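Section 4. Placing and moving your Flovon occasional chair

By now your chair should be unwrapped, the feet should be fitted and the little bag of spare glides should be somewhere you will find it again (most of us use the kitchen drawer). This section covers getting the chair to its spot in the room, shifting it later on when you change your mind, and keeping it company with the other pieces in the Tusden range without everybody bumping knees. Please read it through once before you start. It takes less time than putting right a scuffed floor, and we say that with some experience.

The steps apply to all of our light seating: the upholstered shell-back chairs, the wire-frame chairs and the round ottomans. Where a step is only for one of them, we have said so. The wooden sofas and benches have their own booklet, because they need two people for every move and the arms come off.

4.1 Before you move anything

1. Decide where the chair is going and walk the route with your hands empty. You will notice things this way that you never notice with a chair in front of your face, such as the edge of a rug or a door that swings back on you.

2. Pick up or push aside any cables lying across the route. If a power strip lives on the floor near the spot you have chosen, move it to the wall side first, and let the leads hang slack. A chair foot set down on a lead can pinch it, and you may not find out for weeks.

3. Look at the floor itself. On stone, marble and glazed tile, sweep first. A single crumb of grit under a foot will leave a line behind it, and polished tile shows every line the minute the afternoon sun comes in.

4. Take loose cushions off and put them somewhere clean. This includes the cushion on top of an ottoman, which will otherwise slide off the first time you tip it.

Caution: Do not move a chair with anyone sitting in it, however small they are and however nicely they ask.

4.2 Holding the chair

The shell-back chair is happiest when it is held from both sides at once, with even pressure left and right. The curve of the back gives you a natural place to do this. Stand facing the chair, bring your arms forward on either side of it, and settle your hold before you put any weight into it.

1. Stand close, with your feet a comfortable distance apart and shoes on. Socks on tile are a bad idea.

2. Take hold of both sides at the same height. If one side is higher than the other, the chair will twist as it leaves the floor.

3. Press in gently until the chair feels steady. The padding will give a little under your hold, and then it will stop giving. That is as firm as you need to be.

4. For a short move, lift just enough to clear the floor and take small steps. For a longer one, ask a second person to walk ahead and call out anything in the way.

5. Set the back feet down first, then the front, and let go of both sides together.
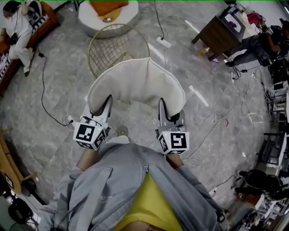 Working from both sides of the curved back, with the wire-frame chair and the round ottoman behind.

Note: Light covers, and the cream one most of all, will pick up marks from newsprint, hand cream and new denim. Wash and dry your hands before you begin. If you do leave a mark, dab it with a clean white cloth and plain cool water, working from the outside of the mark toward the middle, and see Section 6 before you reach for anything stronger.

Caution: Never drag the chair by the top edge of the back. It feels easy, and the chair will come along willingly enough, but the strain goes into the seam where the back meets the seat. Seams pulled this way are not covered by the Flovon guarantee.

4.3 Leaving enough room

We are often asked how close together the pieces can stand. Our showroom manager, Mihret Alemneh, has been rearranging the same floor for longer than she cares to say, and her rule is to leave 38 inches wherever people will walk through and 12 inches between a chair and a side table, so you can reach your cup without leaning. You can go tighter in a small room. Try it for an evening before you decide, and pay attention to where your feet end up.

1. Place the largest piece first, usually the sofa or bench, and leave it alone after that.

2. Set the shell-back chair next, angled a little toward the seat it will be talking to.

3. Put the wire-frame chair where it can be pulled out easily. It is the one that tends to travel around the house when company comes.

4. Use the ottoman last, to fill whatever gap is left over. It does very well as a footrest, and with its cushion on top it makes a cheerful low seat for a child.

Note: Wire-frame chairs can rub against the fabric of a neighbor. Leave a hand's width between the two, or turn the wire chair so that its seat edge faces away from the upholstery.

4.4 Checking that it stands level

1. Press down lightly on each front corner of the seat, one after the other.

2. If the chair rocks, turn it a quarter of the way around and try again. Tile floors are seldom as flat as they look, and quite often the chair is fine and the grout is to blame.

3. If it still rocks, tip the chair back gently onto a folded blanket and check that each foot is screwed fully home.

4. If one foot is still short, fit a spare glide from the bag. Never use more than 2 glides on the same foot, as they can work loose.

Caution: Folded cardboard under a foot is fine for an afternoon and no longer. It gets damp when the floor is mopped, and the color can come out on pale stone.

4.5 When you want to move it again

You will, and we hope you do! A chair that has stood in one window since May will have had a good deal of sun on one side, so turning it every so often is kind to the cover. Go back to 4.1 each time, even for a very short move, and clear those cables again (they do creep back).

If the chair is going into storage, wrap it in a cotton sheet and stand it on its own feet. Please do not stack anything on the seat or hang bags from the back. Spare glides and replacement feet can be ordered from the Cukmont parts desk; have the number from the label under the seat ready when you get in touch.

Section 5 deals with fitting and removing the washable covers.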